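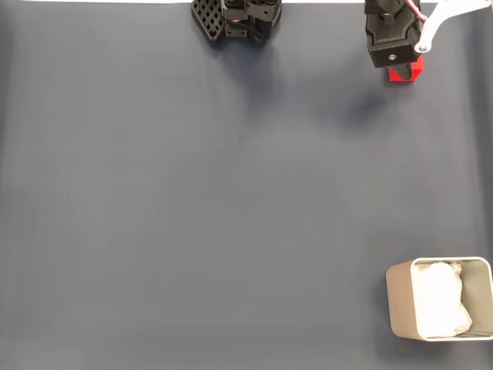 Pidmont van — rear brakes, second go

October, started after lunch

Pulled the offside rear drum again. Shoes are at 7 mm, so plenty left, but the adjuster had seized on its thread. Cleaned it up, a smear of copper grease, and it turns by hand now. Nearside was fine and I left it alone.

Handbrake cable is the Pliltley one. It came up long, same as last time, and the nut is nearly out of thread at the equaliser. Will ring Ulten and ask if they still do the shorter version. Part number ends 1082.

Wheel nuts done to 40 to start with, then up to the book figure in a star pattern. Tyres were at 39 all round, which is too high for it unladen — let the fronts down.

Still to do: bleed the nearside rear, new clip for the flexi hose, road test. The locking wheel nut key is in the top drawer, please put it back there.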